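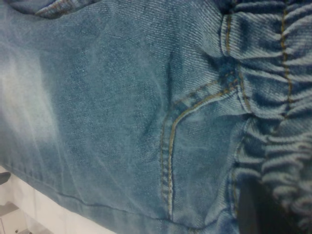
Figure 3.1. Faded denim with tan stitching at the seam. The diagonal lines are typical of twill.

Textile Basics, Unit 3: Woven Structures
Handout for weeks five and six

Please read this before the practical class and bring it with you. The words you must know for the test are explained when they first appear. If your first language is not English, as mine is not, I advise you to write the translation in the margin, since some of these words have a different everyday meaning.

3.1 Warp and weft

Every woven cloth is made from two sets of yarn which cross at a right angle. The warp is the set that runs along the length of the cloth. It is put on the loom first and held under tension during the whole weaving. The weft is the set that goes from side to side. One passage of the weft through the warp is called a pick, and one single warp yarn is called an end.

Warp yarns are usually stronger and more tightly twisted than weft yarns. They rub against the parts of the loom many times before they become cloth, and for this reason they are often covered with a paste called size. In our workshop we use a starch size. It is washed out after weaving, and a cloth that has lost its size feels softer and may be a little smaller than before.

The edge of the cloth, where the weft turns back, is the selvedge (also written selvage). When you have a sample with a selvedge, you know at once the direction of the warp, as it is parallel to this edge. When the sample has no selvedge, try these tests:

Pull the cloth gently in both directions. Usually it stretches less along the warp.
Take out one yarn from each direction and compare the twist.
Look for straight, evenly spaced yarns. The warp is normally the more regular one.

None of these tests is certain alone. Do all three and write down each result, also when they disagree.

3.2 Plain weave

In plain weave the weft goes over one end, under the next, over one, under the next. In the following pick the order is changed. The repeat, meaning the smallest part of the pattern that contains everything, is two ends and two picks.

Plain weave has the largest possible number of crossings. It makes a firm cloth which does not fray easily, but it creases quite a lot and has less drape than other weaves made with the same yarn. Calico, muslin, poplin and most bed sheets are plain weave. If we put two ends and two picks together and weave them as one, we get a hopsack or basket weave, which is softer and more open.

3.3 Twill

In a twill each pick moves one step to the side compared with the pick before it. These steps make diagonal lines on the surface. The lines are called wales. (In knitting the same word means a vertical column of loops. Please do not mix them in the test.)

We describe a twill by two numbers. A 2/1 twill has two ends up and one end down for each pick. A 3/1 twill has three up and one down. In both of these, the face shows mainly warp and the back shows mainly weft, so they are called warp-faced. A 2/2 twill has the same amount of warp and weft on each side and is called balanced.

The direction of the line also has a name. When the line climbs to the right it is a Z twill, or right-hand twill. When it climbs to the left it is an S twill, or left-hand twill. Think about the middle stroke of each letter. You must hold the cloth with the warp vertical and the face towards you, otherwise your answer has no meaning. If you turn the cloth by a quarter, the same line will seem to go the other way. Many students lost marks for this in January.

Because there are fewer crossings, the yarns in a twill can be packed closer. A heavy twill can therefore be dense and still bend well. This makes it suitable for work clothes. Denim, drill, gabardine and chino cloth are all in this family.

3.4 Why denim fades

In classic denim the warp is dyed with indigo and the weft is left undyed. As the cloth is usually a 3/1 or 2/1 twill, the blue warp covers the face and the pale weft is mostly on the back. Look at the inside of a turned-up hem and you will see the difference clearly.

Indigo does not dissolve in water in its blue form. The dyer first changes it to a yellow-green form which dissolves, dips the yarn, and then lifts it into the air, where oxygen turns it blue again. The dye stays mainly near the outside of the yarn. The centre can remain white, and this is called ring dyeing. When the surface is rubbed away by wear or washing, the white centre begins to show. High places such as thick seams lose colour first, and protected places keep it longer.

Stone washing gives this worn look in the factory. Pumice was the first material used and it is still used in some places, but enzymes called cellulases can do similar work with less damage to the machines. You cannot always tell by eye which method was used, so do not write it in your report as a fact.

3.5 Satin and sateen

In satin the crossings are few and are placed so that they do not touch each other. No clear diagonal is formed. Long parts of yarn lie free on the surface. One such part is a float. The floats reflect light evenly and the cloth looks smooth and shiny. A warp-faced cloth is satin and a weft-faced one is usually called sateen, although shops are not very strict about it.

Long floats catch on rings, bags and rough chairs. A satin is for this reason a poor choice for seats, even when the fibre itself is strong.

3.6 Practical work

You will receive four samples, marked Womel, Altis, Oshima and Melatley. These are only our own labels for the sample books and they do not tell you anything about the weave. For each sample:

Find the warp and mark it with a small pencil arrow.
Count the ends and picks in one centimetre, in three different places, and give the average.
Draw the repeat on point paper. A filled square means the warp is on top.
Name the weave. If it is a twill, give the two numbers and the direction.
Cut a square of 20 cm by 20 cm, weigh it, and calculate the mass per square metre.

For the last step, the area of your square is 400 square centimetres. One square metre is 10 000 square centimetres, so multiply the mass in grams by 25. Write the answer without decimals. If your result for any sample is above 900 grams per square metre, check the balance and weigh again.

Cut along the yarns, not across them. Use the big shears from the left drawer and return them clean. They must never be used on paper.

3.7 Report

The report is two pages, plus the point paper drawings. Use the unit code 3227 on the first page. Glue a small piece of each sample beside your drawing, with the warp vertical. Describe what you measured first and what you think about it second.

Reports are due on 7th July before midnight. It is a Sunday and the office is closed, so please send the pages as a scan and bring the glued samples to the next class.

Words for the test: warp, weft, end, pick, size, selvedge, repeat, wale, balanced twill, ring dyeing, float, sateen.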